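# Chapter 7: Household Organic Waste

Most of what a household throws away is food. Peelings, crusts, coffee grounds, limp lettuce and the leftovers that sat too long at the back of the fridge make up a large share of the weight in a kitchen bin, and much of the smell. This chapter looks at what happens to that material once it leaves the kitchen, and at the choices a town has to make about it.

Chapter 6 dealt with dry recycling: paper, glass, metal and rigid plastics. Those materials can be stored for weeks without changing much. Organic waste can't. It starts to break down within hours of being thrown out, and the way it breaks down depends on how much air, water and warmth it gets. A collection system for organics has to be built around that fact.

## 7.1 What counts as organic waste

In this book, *organic waste* means material that came from plants or animals and that can be broken down by living things in a fairly short time. The word "organic" has nothing to do with how the food was grown. A conventionally farmed apple core is organic waste in our sense.

It is useful to sort household organics into two groups. *Greens* are moist and rich in nitrogen. Fruit and vegetable scraps, fresh grass clippings and coffee grounds belong here. *Browns* are dry and rich in carbon, such as dead leaves, straw, torn cardboard and small twigs. The names are only a rough guide to colour. Coffee grounds are brown to look at and still count as a green, and so does fruit peel of any colour.

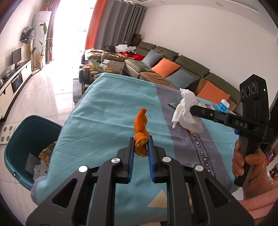

**Figure 7.1** Orange peel. The dimpled outer skin and the rougher inner side are both visible.

Citrus peel deserves a short note of its own. The coloured outer layer holds small glands filled with oil, and the oil slows the growth of some moulds and bacteria. The pale layer underneath, called the *albedo* or pith, is spongy and breaks down more easily. A whole peel dropped into a cold backyard heap may still be recognizable months later, while the same peel chopped into small pieces will disappear much sooner. Many older gardening guides warn against citrus altogether. In modest amounts, mixed well with other scraps, it does no harm to an ordinary heap. Worm bins are a different matter, and we return to them in Section 7.5.

## 7.2 Two ways to rot

Organic matter breaks down along two main paths. Where there is plenty of air, *aerobic* organisms do the work. They give off mostly carbon dioxide, water and heat, and they leave behind compost. Where there is little or no air, *anaerobic* organisms take over. They work more slowly at ordinary temperatures and give off methane along with carbon dioxide. They also produce the sour or rotten-egg odours that most people connect with garbage.

A landfill is mainly anaerobic. Waste is packed down and covered, and the air that was trapped with it is soon used up. Food buried in this way can go on producing methane for years. Some landfills capture part of the gas through pipes and burn it for energy, but some always escapes.

## 7.3 Case study: the Ridgeway trial

The town of Ridgeway has 3000 households and one landfill, shared with the neighbouring district of Hutel. In November the town began a trial of separate organics pickup in two neighbourhoods. A total of 652 households took part. Each received a small kitchen pail and a larger curbside bin with a locking lid, and collection was weekly.

We will come back to Ridgeway throughout the chapter. As you read, keep these points in mind:

- The trial began as the weather turned cold, when yard waste was low.
- Hutel did not take part, though its trucks use the same landfill.
- Households could put out paper liners but not plastic ones.

## Key terms

aerobic, albedo, anaerobic, browns, compost, greens, organic waste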